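Flokstead cafe moves to glass cups from June

The Caron cafe on the ground floor of the Flokstead community hall will stop serving drinks in paper cups at the start of June, its manager, Sandrine Jacquet, told a residents' meeting this week.

Customers who sit down will get a glass cup with a handle. Paper cups will be kept for takeout only and will cost extra. The cafe has ordered 180 glass cups and 786 saucers and plates from Hasis, a kitchen supply store in Grerano.

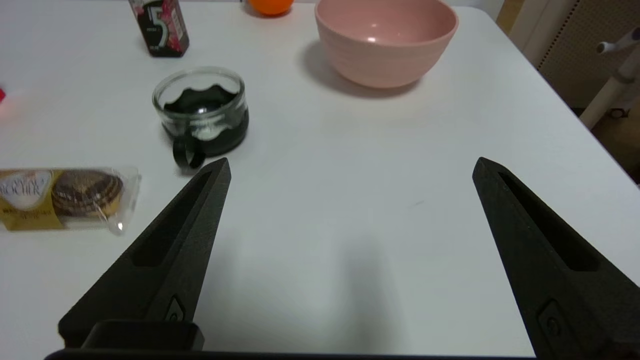 By Maxence Moulin
Flokstead local news

A short clear cup with a dark drink in it stood on a white table near a pale pink bowl. Jacquet said the short cups were chosen because they stack well and fit the dishwasher racks the hall already has.

The deep bowls will be used for soup, which the cafe serves from 11:30 a.m. until it runs out. Soup has been sold in cardboard tubs since the kitchen reopened.

Two extra people will be hired for the lunch shift to clear tables and load the dishwasher. Prices for coffee and tea will stay the same through the summer.

Residents at the meeting asked if they could bring their own mugs. Jacquet said they could, as long as the mugs were clean and fit under the machine.

The cafe will close for 2 days before the change so that shelves can be put up behind the counter. The side entrance to the hall will stay open until 6 p.m. on both days.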